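Room sign numbering when a wing gets renumbered mid-project

Brynhildur Bach
We are doing interior signage for an outpatient clinic, Haltetley, 219 room signs over 3 floors. The sign schedule was approved in April. The architect has now reissued the plans with the east wing renumbered, so the construction room numbers no longer match the numbers on our schedule. Panels for the first floor are already in fabrication at Bavum. The inserts are not printed yet.

My question is whether the permanent signs should follow the new architectural numbers or keep the approved ones, and how to track both without rebuilding the message schedule from scratch. The raised characters and braille are on the panel, not the insert, so a wrong number means a new panel.

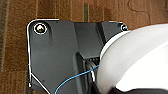
I should add that the client's facilities group has its own numbering in its maintenance software, and it matches neither set. The door hardware schedule uses the old architectural numbers.

Arne Kettler
Keep them as separate columns. Every row in the schedule gets a sign ID that never changes and is never shown to the public, for example E2-030. Then add one column for the architectural number, one for the facilities number and one for the number on the sign. Plans, elevations and fabrication tags refer to the sign ID only.

As to which number goes on the sign, that is the owner's decision and you need it in writing. Put a hold on the east wing panels today – the other wings can proceed if their numbers did not move. Check the stair and elevator signs too. Directional signs that list a range of rooms are easily missed in a renumbering, and so are the directories.

Ask for a door-by-door cross reference from the architect. If they will not supply one, make it yourself from the two plan sets and have them sign it.

fröhlich_signs
We just used whatever the fire department had on their plan. Had to remake 2 panels. Also double check the braille proofs, ours came back with the number sign missing before the digits.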